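Intro to Automation: notes from the open day at Alholm
16 March 2025

Hi all! For those who missed the trip (and the 20 of you who came and want something to study from), these are my notes on the folding demo. Comfort Atinga ran it for us, and she was very patient with my questions.

We talked in class about why cloth is hard. A box keeps its shape when you grab it. A shirt has a new shape every time, and from close in the gripper's own camera gets mostly wrinkles.
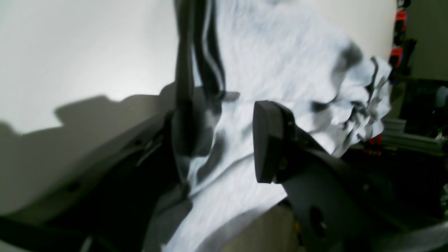
Figure 1. White cloth from the wrist camera, gripper pad at right.

Comfort said her group has logged 2,521 folding attempts, and 242 of those went in the bin for bad grasps. Keep those two numbers, we'll use them in the homework! She also told us that a plain white table saves them a lot of trouble in telling cloth from background.

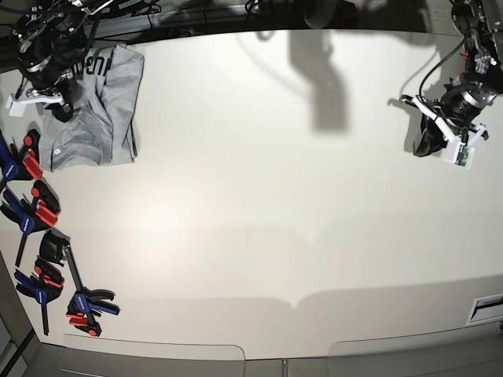

I asked about two arms versus one. One arm can fold, sure, but it has to drag the fabric, and dragging makes new creases. With two you can hold one end while the other arm works (Craig Halliday's lecture in October covered this, go back to your slides).

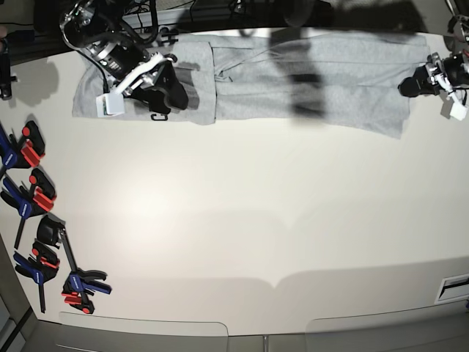

Figure 2. Gray garment laid out lengthwise, with a gripper at each end.

Somebody asked how hard the fingers press. Too light and the cloth slips, too hard and you're pushing on the table, so they tune it per fabric.
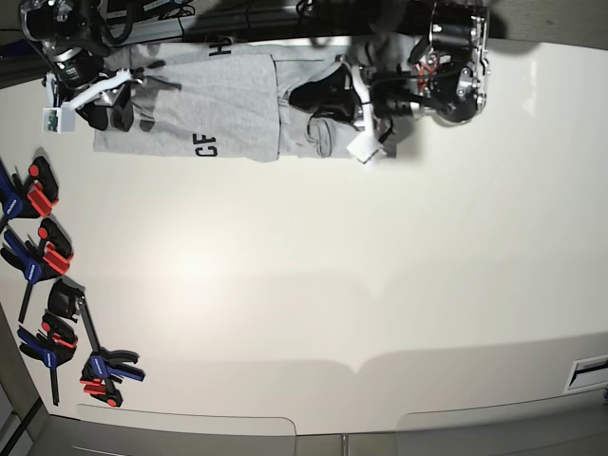

Thin knits were the worst, she said, then anything with a loose hem. For next time, read the Stillby chapter on grasp planning and bring one question about it.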